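Gito作業班 臨時安全会議 議事録

日時:2022年2月8日(火) 13時30分〜15時10分
場所:Skernen棟 1階 打合せ室
出席:グリームル・ラグナルソン(議長)、アディアンボ・マサンジャ、アウズル・クラグ、ハフソール・トフト
途中参加:リーヴェン・ディールクス(議題3から、電話)
記録:クラグ
配布資料:障害報告(マサンジャ)、停止信号ログの抜粋、再現試験の一覧

議題
1.前回議事録の確認
2.停止解除後の意図しない下降について
3.停止信号の遅延について
4.卓上作業の当面の進め方
5.その他

1.前回議事録の確認
修正なしで承認。ただし、前回の宿題になっていたグリッパ指先の摩耗確認は未了。担当のトフトより、交換部品がまだ届いていないため次回まで持ち越したいとの申し出があり、了承した。

2.停止解除後の意図しない下降について
マサンジャが障害報告に沿って説明した。

経過は次のとおり。午前の仕分け作業中、グリッパが仕切り箱の上で待機していたところ、保護停止がかかった。停止の原因は関節トルクの上限超過で、これ自体は正常な動作である。操作者は画面で停止理由を確認し、手順書どおりに解除した。その直後、再開の指示を出していないのにアームが27mm下降し、指先が箱の仕切りに触れて再び停止した。けが人なし。仕切りの一枚が折れ、箱は交換した。アームとグリッパに外観上の損傷は見られない。

操作者は解除の時点で手を箱から離していた。ただしこれは本人がたまたま資料を取ろうとしていたためで、手順書には解除時に手を離すという記載がない。マサンジャは、この点を今回の報告でいちばん重く見ていると述べた。

原因について。Himaの制御ソフトは、保護停止に入ると実行中の軌道を中断するが、最後に受け取った目標位置は破棄していなかった。解除すると位置制御が有効に戻り、残っていた目標に向かって動き出す。通常は停止位置と目標位置の差が小さいため、目に見える動きにならない。今回は下降の途中で停止したので差が残った。

ラグナルソンより、前回の更新で入った変更が原因かとの質問。マサンジャの回答は、変更履歴を確認した範囲では更新前から同じ処理になっている、というもの。これまで表面化しなかったのは、下降中の停止がほとんど起きていなかったためと思われる。更新で下降速度を上げたことが、停止の起きる場所を変えた可能性はある。

クラグより、過去の停止記録をさかのぼって同じ動きがなかったか調べるべきとの意見。トフトが記録の形式を確認し、関節角度が残っている分については調べることになった。5月以前の記録は停止理由のみで角度がなく、対象にできない。

再現試験について。人を離した状態で、下降中に保護停止をかけて解除する試験を54回行い、2回、解除後の下降が起きた。毎回起きない理由はまだはっきりしていない。マサンジャは、停止をかけた時点で上位側から次の目標がすでに届いているかどうかで分かれるのではないかと見ているが、確認は取れていない。ラグナルソンは、推測のまま原因の欄に書かないよう求めた。報告書では「未確定」と記載する。

対策案として次の2つを検討した。

案A 停止に入った時点で目標位置を現在位置に書き換える。変更箇所は少ない。解除後は必ず操作者が新しい目標を送ることになり、作業の再開に手間が増える。

案B 解除の際に停止位置と目標位置の差を調べ、差があるときは解除を拒否して画面に表示する。差の許容値をいくつにするか決める必要がある。

トフトは案Bを支持。案Aでは、把持した状態で止まった場合に、持ち上げるべきか下ろすべきかの情報まで消えてしまうと指摘した。マサンジャは案Aを支持。許容値を設ける方式は、いずれ誰かが作業の都合で値をゆるめる、とのこと。クラグも案Aに同意した。議論の結果、まず案Aを入れ、把持中の扱いは別に保存して画面に表示するだけとし、制御には使わないことで合意した。

決定:案Aを実装する。試験が終わるまで、Himaの自動運転は行わない。
担当:マサンジャ

3.停止信号の遅延について
ここからディールクスが電話で参加。議長が議題2の決定を伝え、異議なし。

ログの見直しの途中で、別の問題が見つかった。手元の停止ボタンを押してから制御盤が停止を受け付けるまでに455msかかっている記録が1件ある。同じ日のほかの記録には、目立った遅れはない。

マサンジャの説明では、この停止信号は専用の安全回線と、ソフト経由の通知の両方で送られている。制御盤の記録がどちらの到着時刻を書いているのか、資料からは読み取れない。安全回線の側が遅れていたのであれば、今回の下降よりも重大な問題になる。通知の側だけであれば、記録の取り方の問題で済む。

ディールクスより、納入元のEskildsenに問い合わせ済みだが、返答は受付の連絡のみで、技術担当からの回答はまだないとの報告。問い合わせには該当時刻のログと配線図を付けてある。制御盤の型式と製造番号を追加で求められたため、会議のあとトフトが現物を見て送る。

クラグより、回答を待つ間に自分たちで測れないかとの質問。トフトは、安全リレーの接点に測定器をつなげば、ソフトを通さずに時刻を取れると回答した。ただし盤を開けることになるので、電源を落とし、施錠してから接続する。単独では行わない。クラグが立ち会う。

ラグナルソンは、遅延の原因が分かるまで停止ボタンを唯一の頼みにした作業は認めないと述べた。ディールクスから、それでは手動操作もできなくなるのではないかとの確認があり、次の議題で扱うことにした。

決定:安全回線の応答時間を実測する。結果が出るまで、アームに通電したまま可動範囲に手を入れる作業を禁止する。
担当:トフト、クラグ

4.卓上作業の当面の進め方
議長より、自動運転の停止によってGitoの日程が遅れることは避けられないが、日程を理由に上の決定をゆるめることはしない、との説明があった。先方への連絡は議長が行う。

手動での低速操作は、次の条件で継続する。
・保護停止の解除は、操作者が「解除します」と声をかけ、卓についている全員の返事を待ってから行う。
・解除の前に、手と腕を卓の上から引く。ノートPCの操作も中断する。
・仕切り箱の交換や位置の直しは、アームの電源を切ってから行う。
・速度は画面の低速設定に固定し、作業中に変更しない。
・停止があったときは、理由にかかわらず時刻と姿勢を記録用紙に書く。
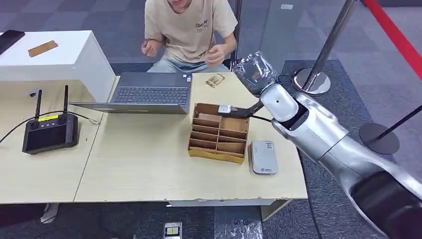 マサンジャからは、声かけと返事だけでは人が慣れたころに必ず抜けるので、返事を確認したことを操作者が画面で入力しなければ解除できないようにしてほしい、との要望が出た。声かけの手順は以前にもあり、いつのまにか誰も守らなくなっていた経緯があるという。

トフトは、入力を一つ足すだけなら案Aの変更と一緒に入れられると答えた。ラグナルソンは、確認の入力も慣れれば読まずに押すようになるとして、これを手を引くことの代わりにはしないよう念を押した。両方を行うことで合意した。

卓の向こう側に座る位置についても意見が出た。クラグは、可動範囲の設定を狭めて、座っている人の側へアームが届かないようにするべきだと主張した。ディールクスは、範囲の制限もソフト側の設定であり、議題2のような不具合があれば同じように信用できないのではないかと疑問を示した。マサンジャによれば、範囲の制限には安全制御側の設定と運転プログラム側の設定があり、前者であれば今回の不具合の影響を受けない。現在は後者しか使っていない。安全制御側の設定に切り替えるにはパスワードが必要で、管理はディールクスが行っている。会議のあとマサンジャに渡す。

切り替えるまでの間、通電中は卓の向こう側に着席しない。操作者の席はアームの根元から離し、位置を床にテープで示す。

決定:上の条件を手順書に反映し、改訂版を作業場所に掲示する。旧版は回収する。
担当:手順書はクラグ、可動範囲の設定はマサンジャ、床の表示はトフト

5.その他
(1)折れた仕切りの箱は廃棄せず、報告書が確定するまで保管する。接触箇所に印をつけておく。クラグ。
(2)記録用紙の「停止理由」欄が狭く、書ききれないとの意見があった。裏面の使用を認める。様式の変更は手順書の改訂に合わせて行う。
(3)見学の申し込みについては、再開の見通しが立つまで返事を保留する。議長が先方に連絡する。
(4)ディールクスより、今回の件をほかの班にも知らせたいとの申し出。原因が未確定であることを明記したうえで、障害報告の前半のみ配布してよいことにした。再現試験の一覧は班内にとどめる。

宿題一覧
・案Aの実装および解除時の確認入力の追加(マサンジャ、トフト)
・案Aを入れた状態での再現試験。前回と同じ条件、同じ回数で行う(マサンジャ)
・過去の停止記録の調査(トフト)
・安全回線の応答時間の実測(トフト、クラグ立ち会い)
・Eskildsenへの追加情報の送付(トフト)、回答の催促(ディールクス)
・手順書の改訂と旧版の回収(クラグ)
・可動範囲の安全制御側への切り替え(マサンジャ)
・グリッパ指先の摩耗確認、前回より継続(トフト)

次回は応答時間の実測結果が出た時点で議長が招集する。結果が基準を外れた場合は会議を待たず、その場でアームの主電源を落として全員に連絡すること。

以上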